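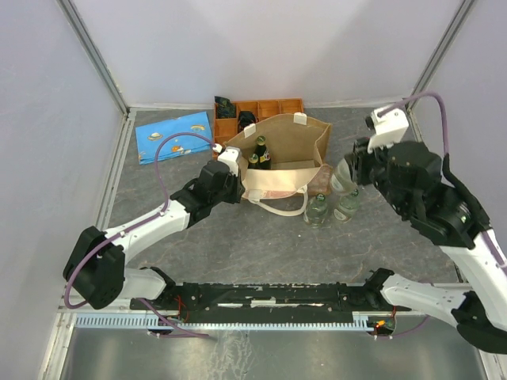
병을 담는 순서

리엄 로보섬은 러더 없는 배처럼 천천히 말하는 사람이었다. 나는 그 집에 처음 간 날에 그렇게 생각했다. 그는 문을 열고, 내 이름을 한 번 읽고, 다시 한 번 읽었다.

"발타사르 멘도사."

"네. 발타라고 부르셔도 됩니다."

"아니요. 긴 이름이 좋습니다."

케르쇼 거리 114번지는 이 층 집이었고, 일 층은 삼십 년 동안 술 가게였다. 간판에는 아직 '로들리'라고 쓰여 있었다. 로들리는 리엄의 아내가 결혼하기 전에 쓰던 성이다. 가게는 유월에 문을 닫았다. 나는 남은 물건을 싸는 일을 하려고 왔다. 한국어 학원에서 같이 공부하는 친구가 이 일을 소개해 주었다. 친구는 하루면 끝난다고 했다. 하지만 나는 그 집에 닷새를 다녔다.

첫째 날에는 병을 하나도 싸지 못했다. 리엄이 먼저 차를 끓였고, 그다음에는 가방을 찾았다. 그는 종이 상자를 싫어했다. 상자에 담은 병은 물건이 되고, 가방에 담은 병은 선물이 된다고 했다. 나는 그 말이 조금 이상하다고 생각했지만, 내가 남의 집에서 남의 말을 고칠 이유는 없었다.

가방은 계단 밑에 있었다. 황갈색 캔버스 천으로 만들었고, 아래쪽에는 크림색 띠가 있었다. 손잡이는 크림색 밧줄이었다. 나는 가방을 바닥에 세웠다. 그런데 가방은 자꾸 입을 다물었다. 천이 오래 접혀 있어서 접힌 모양을 기억하고 있었다.

"집게." 리엄이 말했다.

그는 부엌 서랍에서 하얀 집게를 가지고 와서 가방 뒤쪽 가장자리에 꽂았다. 하나를 꽂고, 조금 떨어진 곳에 또 하나를 꽂았다. 그러자 천이 반듯하게 섰다. 그는 손잡이를 앞으로 넘겨서 바닥에 편하게 놓았다.

"아내는 손잡이를 항상 앞에 두었어요. 뒤에 두면 병이 들어갈 때 걸립니다."

그 후로 우리는 손잡이를 앞에 두었다.

둘째 날에 리엄은 나에게 순서를 가르쳤다. 먼저 가방 바닥에 종이를 깐다. 키가 큰 병을 넣는다. 키가 작은 병을 그 옆에 넣는다. 라벨은 밖에서 읽을 수 있게 돌린다. 투명한 병은 마지막이다.

"왜 마지막입니까?"

"투명한 병은 약해 보이니까요."

"정말 약합니까?"

"아니요. 그렇게 보입니다."

나는 공책에 '약해 보이다'라고 썼다. 그때 나는 모르는 말이나 좋은 말을 들으면 다 썼다. 그 공책에는 '반듯하다'도 있고 '걸리다'도 있다. '걸리다' 옆에는 뜻이 너무 많아서 물음표를 그렸다. 손잡이도 걸리고, 감기도 걸리고, 시간도 걸리고, 마음에도 걸린다.

우리가 쓴 종이는 분홍색 무늬가 있는 종이였다. 가게에서 쓰던 포장지인데, 한 두루마리가 남아 있었다. 리엄은 가위를 쓰지 않고 손으로 찢었다. 찢은 자리가 고르지 않았다. 나는 가위로 자르고 싶었지만 참았다. 내 어머니는 옷 고치는 일을 하셨고, 우리 집에서는 무엇이든지 가위로 잘랐다. 빵 봉지도 가위로 잘랐다. 다른 사람이 종이를 손으로 찢는 소리를 들으면 나는 지금도 어깨에 힘이 들어간다.

뒤쪽 벽 앞에는 나무 칸막이 쟁반이 있었다. 작은 네모 칸이 많이 있는 쟁반이었다. 칸은 병이 들어가기에 너무 작았다. 나는 그것이 무엇인지 이틀 동안 묻지 않았다.

셋째 날에는 비가 왔고, 그리스투라 술이 나왔다. 리엄이 창고 제일 안쪽에서 찾았다. 어두운 초록색 병이고, 라벨에 색이 많았다. 그는 병을 들고 오래 서 있었다.

"이것은 누구에게 줍니까?" 내가 물었다.

우리에게는 목록이 있었다. 병은 모두 가게의 옛 손님에게 가기로 되어 있었다. 손님의 이름 옆에 그 손님이 자주 산 술이 적혀 있었다. 목록은 그의 아내가 썼다. 글씨가 작고 둥글어서 나는 읽기가 어려웠다. 'ㅇ'과 'ㅁ'이 거의 같았다.

"그리스투라는 목록에 없어요." 리엄이 말했다.

"그러면 선생님 것입니다."

"나는 술을 마시지 않습니다."

나는 웃었다. 술 가게 주인이 농담을 한다고 생각했다. 그런데 그는 웃지 않았다. 그는 젊을 때에 의사의 말을 듣고 술을 끊었고, 그 뒤에 술 가게 딸과 결혼했다. 가게에서는 냄새만 맡았다고 했다. 손님이 맛을 물으면 아내를 불렀다.

"그 사람은 맛을 말로 잘 설명했어요. 이 술은 비 온 다음의 나무 문 같다, 그렇게 말했습니다."

"무슨 뜻입니까?"

"나도 모릅니다. 하지만 손님들은 알고 사 갔어요."

그날 우리는 그리스투라를 가방에 넣지 않고 계단에 두었다. 집에 가는 버스 안에서 나는 비 온 다음의 나무 문을 생각했다. 내가 어릴 때 살던 집의 문은 비가 오면 부풀어서 닫히지 않았다. 아버지는 어깨로 밀어서 문을 닫으셨다. 그런 맛이라면 나는 조금 알 것 같았다.

넷째 날에 나는 나무 쟁반에 대해서 물었다.

"코르크 마개." 리엄이 대답했다. "손님이 병을 다 마시면 마개를 가지고 왔어요. 아내가 칸에 하나씩 넣었습니다. 칸이 다 차면 그 사람들을 모두 불러서 저녁을 먹었어요."

"지금은 거의 비어 있습니다."

"마지막 저녁 다음에 비웠으니까요. 다시 시작하려고 비운 것입니다."

나는 '비우다'와 '비다'의 차이를 그때 알았다. 비어 있는 것은 그냥 비어 있는 것이고, 비운 것은 누가 손으로 한 것이다. 공책에 쓰려고 했지만 손에 병을 들고 있어서 쓰지 못했다. 그래도 이 말은 잊지 않았다.

오후에는 룰러홈에 사는 손님의 가방을 쌌다. 큰 병, 작은 병, 그리고 투명한 병. 나는 순서를 지켰다. 그런데 투명한 병을 넣으려고 할 때 리엄이 내 손목을 잡았다. 세게 잡지는 않았다.

"그것은 눕혀서 잠깐 두세요."

나는 병을 가방 옆에 눕혔다. 병은 조금 구르다가 멈추었다. 리엄은 부엌 의자에 앉아서 그것을 보았다. 나는 서 있어야 하는지 앉아야 하는지 몰라서 가방의 집게를 다시 꽂았다. 집게는 이미 잘 꽂혀 있었다.

"이것을 넣으면 목록이 끝납니다." 그가 말했다.

나는 목록을 보았다. 정말 그 이름이 마지막 줄에 있었다. 종이의 아래쪽에는 빈 자리가 많이 남아 있었는데, 이름은 더 없었다.

내 나라 말이었다면 나는 무슨 말을 했을 것이다. 우리 말에는 이럴 때 쓰는 말이 많다. 하지만 한국어로는 '수고하셨습니다'와 '괜찮습니다'만 생각났고, 둘 다 맞지 않았다. 그래서 나는 이렇게 말했다.

"오늘은 시간이 늦었습니다. 내일 넣겠습니다."

시계는 세 시였다. 리엄은 시계를 보고 나를 보았다.

"그렇군요. 늦었네요."

우리는 남은 차를 마셨다.

다섯째 날에 나는 가위를 가지고 갔다. 그냥 가방에 넣어 갔고, 꺼내지는 않았다. 리엄은 벌써 일을 하고 있었다. 투명한 병은 룰러홈 손님의 가방 안에 있었고, 집게는 빼서 서랍에 넣은 다음이었다. 밧줄 손잡이는 위에서 한 번 묶여 있었다.

"혼자 하셨습니까?"

"아침에는 늦지 않으니까요."

그는 나에게 돈이 든 봉투를 주었다. 그리고 계단에 있는 그리스투라를 가리켰다. 분홍색 종이로 싸여 있었다. 종이의 끝은 역시 고르지 않았다.

"멘도사 씨가 가지고 가세요."

"저는 손님이 아닙니다."

리엄은 앞치마 주머니에서 목록을 꺼냈다. 마지막 줄 밑에 크고 네모난 글씨로 내 이름이 쓰여 있었다. 긴 이름이었다. 옆에는 그리스투라라고 쓰여 있었다. 그의 글씨는 'ㅇ'과 'ㅁ'이 분명히 달랐다.

나는 버스를 타지 않고 걸어서 집에 갔다. 병이 생각보다 무거워서 팔을 여러 번 바꾸었다. 그 주 일요일에 같은 방을 쓰는 친구와 그 술을 열었다. 친구는 달다고 했고 나는 쓰다고 했다. 나무 문의 맛은 두 번째 잔에도 나지 않았다.

마개는 씻어서 창가에 말렸다. 다음 날 학원이 끝나고 나는 케르쇼 거리로 가는 버스를 탔다.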